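Wenum brings its little black shelf back, and this time there's room underneath

May 2018

I'll own up straight away: I've been pestering people about a two-tier shelf since March. My name's Nazanin Shahbazi, I look after the small storage range here at Wenum, and I'm really pleased to say that the Zeltmont tabletop rack goes on sale this month!

It started with my own kitchen table. Bottles, jars, tubs with lids, the lot of it spread out from one end to the other, and every evening I'd shove it all along to make space for a plate. I wanted something I could stand at the back of the table and forget about — no drilling, no brackets on the wall.

So the Zeltmont is a plain thing. It's black metal, with thin square legs and two flat trays. The lower tray sits just above the tabletop and the upper one is near the top, with a good open space between the two for anything tall. Both trays have a slightly raised rim. My colleague Higinio Ventura wanted them completely flat and we argued over it for 14 days (I won).

I like to set mine on the far half of the table, so the front stays clear for sorting. Tubs to the left, bottles to the right, then up they go.

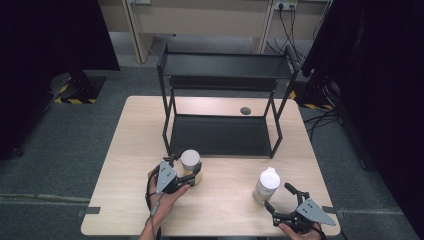 What goes where

You'll have your own ideas, but I keep the bottles I use every day on the lower tray and the lidded tubs up top. Refugio Serrano in our shop does it the other way round and says I'm wrong. If you've got bottles with a nozzle, leave them upright and give them a bit of elbow room — they're a pain to fish out from behind a jar.

A wipe with a damp cloth is all the cleaning it needs.

Where to find it

We've made 412 for the first run. They'll be in the Wenum shop and at Nieminen, who are taking 100 of them. If you'd like to try one before you buy, Refugio has one set up by the till and he'll happily let you load it with your own shopping.

For samples or a chat about the range, ask for me or Azlan Wuisan at the Wenum press desk.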